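Small Items on the Bed: Sorting Gallery

Gallery 7 in the Rarkow household series. The subject is the sorting of small mixed items on a bed, with one open clear box as the container. The sheet serves as the work surface and the comforter stays pushed back behind it. Text by Iolo Lewis, layout by I-hsuan Chou. 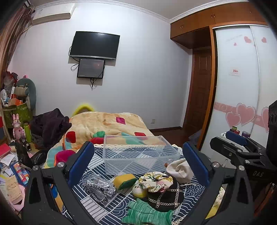
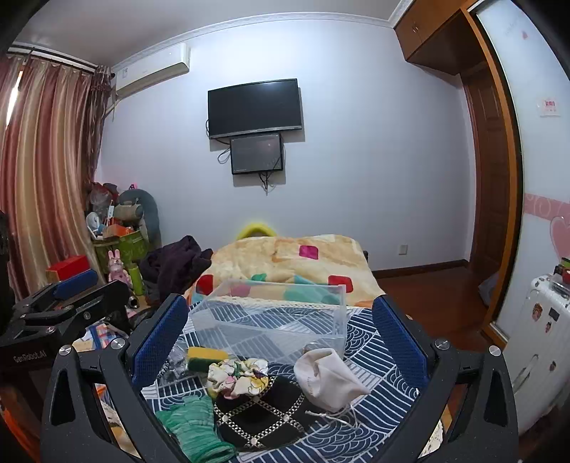

Both pictures: clear box, yellow-and-green sponge, floral scrunchie and green knitted glove on the patterned sheet.

Notes on the items

Beaded chain (first picture). Coiled in a small clear bag, with a black-and-white beaded cord looped over the bag. Chains are best bagged one at a time. Two in the same bag will knot.

Knitted items. The first picture has a cream sock as well as the green glove. Single knits go in a separate pile until the match is found. Fold flat, do not roll.

Drawstring bag (second picture). White cloth, crumpled, string trailing. Suitable for scrunchies and other soft pieces. Tie the string before storing.

Sponge. Kitchen item. Return to kitchen.

Clear box. Open top, rectangular. Contents can be checked from the side, so no label is used. Heavy pieces go in first.

Comments (3)

Kwok-wai Tai: What do you do with the single gloves after a season? Mine fill a drawer.

Halfdan Hafþórsson: I keep them until January, then they become dust cloths. The cord should have its own bag too, in my opinion. Beads scratch.

Gualtiero Benedetti: Same sheet as in the Kustska gallery? I am asking for the lace edge.

Related galleries
Kustska: Linen Shelf, Upper Half
Sangkhawat: Drawer Dividers
Rarkow 6: Cords and Chargers

Contact | Copyright Rarkow household series | Back to top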